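# Tramlow parcel counter to stay open until May, again

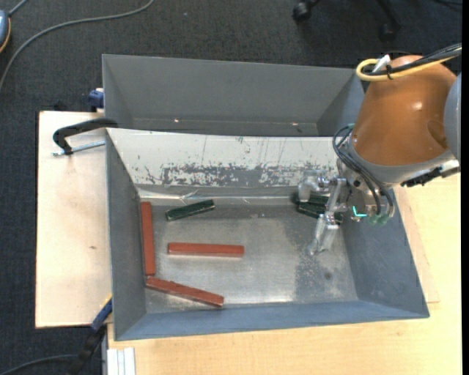 Red and dark green blocks on the floor of a grey metal bin.

TRAMLOW, Jan 25, 2025 – The Fidura parcel counter on Station Street will not close next Friday, the company has confirmed, making this the second closing date the counter has outlived. The new date is the end of May. Customers who said their goodbyes in the fall may wish to take them back.

Fidura, which handles parcels and most of the registered mail for the district under contract, announced last summer that it would fold the Tramlow counter and its small sorting room into a larger depot in Bellamy. The stated aim was to bring the service "closer to the customer." Bellamy is 38 kilometres away by the highway, and rather more by the river road, which is the one people use when the highway is closed for the repairs that have been going on since before the announcement.

In a letter delivered to box holders this week, regional manager Hilkka Laaksonen said the postponement would allow the company to "complete the alignment of operational readiness at the receiving site." Asked by telephone what that meant, Laaksonen said the Bellamy depot did not yet have a loading door.

"It has an opening," she said. "The door is on order."

The letter went to 1,255 box holders. Several received it in Bellamy, where their boxes had already been moved in error in the first week of January. Those boxes have now been moved back, and Laaksonen said anyone still missing a key should ask at the counter in Tramlow, which is open.

The six people who work there have been through most of this before. They were given notice in August for a November closing, then told in October that the closing would be in January, and were told on Tuesday that it would be in May. Two of them had accepted transfers to Bellamy and had started there. They have been asked to come back.

Oksana Tymoshchuk, the shop steward, said her members welcomed the extra months but would have welcomed them more in writing. The notice on Tuesday came as a text message, followed by a second text message asking staff to disregard the first, and then by the first one again.

"I've got people who turned down other jobs in the fall and people who took other jobs in the fall, and they were both following the company's advice," Tymoshchuk said. "One fellow gave up his apartment. He's on his sister's chesterfield in Bellamy and his shift starts here at five in the morning."

The union filed a grievance over the transfers in December. A hearing was set for next Thursday, but has been postponed pending the outcome of the postponement.

Tymoshchuk said the local would go ahead with the rally it had planned for closing day. The permit had been paid for, she said, and so had the sausages.

Town council discussed the matter for most of an hour on Monday, before the new date was known, and voted to write to Fidura expressing disappointment with the old one. The letter will be amended. Councillor Wanda Blackwood, who moved the original motion, said she had seen nothing from the company to explain why a counter that makes money has to be closed to save it.

According to figures Fidura gave council in September, the Tramlow counter covered its costs last year and the year before. The company's position is that it would cover them better somewhere else. Its consultants, Cleltavus, prepared a report on the question, and council has asked for a copy three times. What arrived after the third request was the cover, the table of contents and an appendix on signage.

"It's quite a good appendix," Blackwood said. "I now know what colour the arrows will be."

A petition against the closing has been sitting beside the till at the hardware store since September and at last count carried 1,420 names. That is more names than there are boxes, a point Fidura raised in its reply to council. Soledad Barrera, who owns the store and keeps the petition, said households commonly contain more than one person, and that she would be happy to explain the arrangement to head office.

Barrera ships paint samples and small parts to customers up the valley and uses the counter most days. Under the plan for Bellamy she could book a pickup instead, for a fee, provided the order was in by noon on the previous day. She said her customers tended not to know on the previous day that their pump was going to break.

Fidura has also offered the town a parcel locker, to be installed outside the arena. It was delivered in November and is still wrapped, on a pallet, beside the west doors, where the minor hockey parents have been setting their coffees on it. The locker needs a power supply, which the company believes is the town's job and the town believes is the company's. Laaksonen said talks were continuing and had been cordial.

Not everyone is sorry about the move. Yuzuki Sasaki, who runs a seed and bulb business on the Bellamy side of the river, said the present sorting room was too small for the spring rush and that she had twice driven home with half her shipment because there was nowhere to put it down. A proper depot would suit her fine. She had been planning her spring catalogue around it.

"I printed the Bellamy address on the back page," Sasaki said. "Four boxes of catalogues. I suppose they'll be right by the time the dahlias are finished."

Sasaki said she had asked the company whether parcels could be dropped in Bellamy in the meantime and been told that they could, and that they would be trucked to Tramlow for sorting.

Asked whether the end of May was firm, Laaksonen said it was a target date, and that January had been a target date as well. She would not say what it would take to keep the counter open for good. The lease on the Station Street building runs for another four years, and Fidura has not found anyone to take it over.

The sign in the counter window still said "Closing January 31" on Friday afternoon, with November crossed out above it. A clerk said a new sign had been ordered and was coming through Bellamy.

Counter hours are unchanged: 8:30 to 5 on weekdays, with a break from noon to one, and Saturday mornings until 11:30. The rally begins at noon next Friday in front of the building. Council meets again on the second Monday of February, when Fidura has been invited to send a representative. It has said it will try.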